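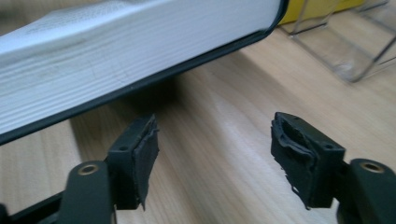

Open afternoon at the Prevalden workshop

I'd been meaning to get over to Prevalden for ages, and in October I finally did! They open the robotics workshop to visitors a couple of times a year, and my friend Elikem Tsikata had a spare spot on the 2 p.m. tour. There were 15 of us, plus a very patient guide called Amerley Amegashie, who runs the handling bench and let us stay well past our slot.

The theme this time was books. Prevalden is working with the Redby library, which has 3,000 volumes in a back store that need to be moved, checked and shelved again, and the question is how much of the picking up can be handed to a machine. I figured a book would be an easy thing to grab. Wrong! Amerley had us all try it with two stiff fingertips, no thumbs allowed, and I dropped mine twice (Elikem was smug about his until the cover swung open).

What I liked best was how close they let us get. The grippers they use are simple things, two black fingers with a rubbery pad on each, and the pads take a beating. Amerley says she can tell what a pad has been doing all month from where it's chewed up - corners of hardcovers are the worst, apparently. She passed a box of old ones around and I probably held up the line poking at them.

We also got to use the hand-held version, which they call Plerkton. You squeeze, the fingers close, and it records what you did so the arm can learn from it later. My best run was 58 seconds for one fat hardcover, table to rack. Amerley's was 4. I asked for another go and got three more, so thank you to the family behind me for waiting.

Tea was in the front room afterward, with a really good ginger cake from Sulemana, the bakery across the road. Go early if you want a slice.

The next open afternoon is in the spring, and you have to put your name down at the front desk or by phone. Wear flat shoes - it's a lot of standing. I've already signed up, and Elikem wants a rematch.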